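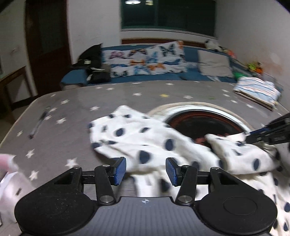 Gripper trials: frequently asked questions

Which grippers are in the comparison?
Two hand-held units, the Plilleo and the Wirkus. Both log to a Fiadzo controller.

What do the trials cover?
Mostly cloth: picking up an edge, folding, and handing over between a left and a right gripper. Each pair does 100 folds per garment.

Does the colour of the fingertip pads matter?
No. Blue pads and grey pads are the same part. Order whichever is in stock.

How often should I change the pads?
Every 19 hours of use – sooner if they start to slip on thin cotton.

Can I mix a Plilleo and a Wirkus?
Not in one session. The controller expects a matched pair.

Can I try them before buying?
Yes, at our Drandoncombe centre, Friday afternoons. Bring your own garments if you like. The deposit is $190, refunded on return.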